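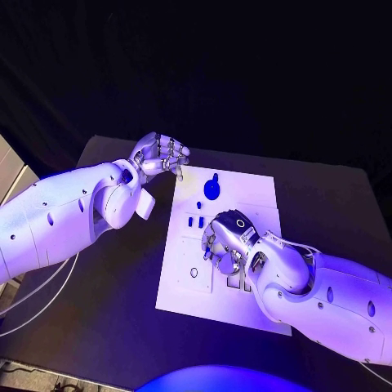 Demonstration Room and Tabletop Boards: Frequently Asked Questions

Clinness Learning Center
Last revised January 2020

Reservations

Who may reserve the Demonstration Room?
The room is open to instructors and registered groups of the Center. Outside organizations may apply under the Bucur Access Agreement, a copy of which is held at the front office. Individual members may reserve a tabletop board for use elsewhere in the building without reserving the room.

Where is the room?
Room 242 is on the second floor of the Pretano Wing. The elevator nearest the main entrance does not serve this wing. Please use the elevator beside the cloakroom.

How long may a reservation last?
A single reservation may not exceed three hours, including the time needed to arrange the table and return it to its original position. Groups that require a full day should submit two requests and indicate that they belong together.

How far ahead must a request be made?
Requests should reach the office at least six working days before the intended date. The room is not available during the last two weeks of December.

Boards and table

What is provided with the room?
Each reservation includes the dark gray table, one white rectangular board, the dark curtain behind the table, and use of the colored lights. Small pieces such as markers, counters and magnets are issued separately and must be signed for.

Must the board lie flat?
Yes. The boards in this room are intended to be used lying on the table. They have no stand and should not be leaned against the curtain or the wall. Boards that can be stood upright are kept in the Clodell Seminar Room and are reserved through the same form.

May we write on the board?
Only dry-erase markers are permitted. Permanent markers, wax pencils and adhesive tape are not. If a mark cannot be removed with the cloth supplied, leave it as it is and report it on the return slip. Household cleaners have dulled the surface of several older boards and are no longer allowed in the room.

May we bring our own pieces?
Users may place their own objects on the board provided that the undersides are smooth. Unglazed ceramic, rough stone and bare metal edges require a felt mat, available from the office on request.

What does a replacement board cost?
A board that has been cracked or deeply scratched is charged to the reserving group at $70. Ordinary wear is not charged.

Lighting and curtain

Which lighting settings are available?
The wall panel offers white light, blue-violet light, and a dimmed version of each. Settings may be changed at any time during the reservation. The panel should be returned to white light before the room is vacated.

Will colors look the same under the blue-violet setting?
No. White surfaces take on a lavender or purple tint, and some blues and purples become difficult to tell apart. Groups whose work depends on sorting or matching by color are advised to use white light for that portion of the session – or to choose pieces that also differ in shape.

May the curtain be moved?
The curtain may be drawn aside but not taken down. Nothing may be pinned or clipped to it. Folds do not need to be smoothed out at the end of a reservation.

After use

What must be done before leaving?
Clear the board and wipe it with the dry cloth, then count the small pieces back into their tray. The board stays on the table. Chairs brought in from the corridor should be returned there.

Something was already damaged when we arrived. What should we do?
Note the damage on the arrival slip before beginning. Groups that complete the slip will not be held responsible for damage recorded on it.

Where should other questions be sent?
Please write to the Clinness front office or ask at the desk during opening hours. Written inquiries are answered in the order received.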